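Moving the kitchen to Nevdale

23rd September

We got the keys to the Nevdale flat in June and I am still unpacking. The removal quote from Rowlands was 1,740 pounds, so I hired a van from Flullar instead for 248 and did it in two trips. My back has mostly recovered.

The kitchen was the slow part. There are fewer cupboards than in the old place -- three, and one of those has the boiler in it. I gave away the big casserole dish and most of the mugs. The bread maker went too, as I had used it twice.

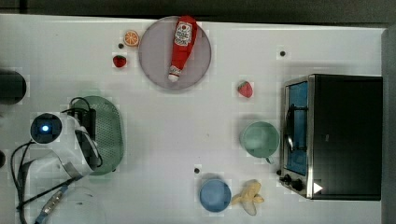

Ketchup, a plate and the toaster oven, with a play strawberry and orange slice.

The cooker that came with the flat has a broken grill. A repair was quoted at 200 pounds before parts, and I would sooner put that towards a new one. I have been looking at the Amuleo range, but the delivery date keeps moving.

Bin day is different here as well. Glass goes in a separate box, and the box has to be ordered from the council. Mine has not come yet -- the jars are lined up by the back door.

Next job is the hall cupboard, then the shelves in the bedroom.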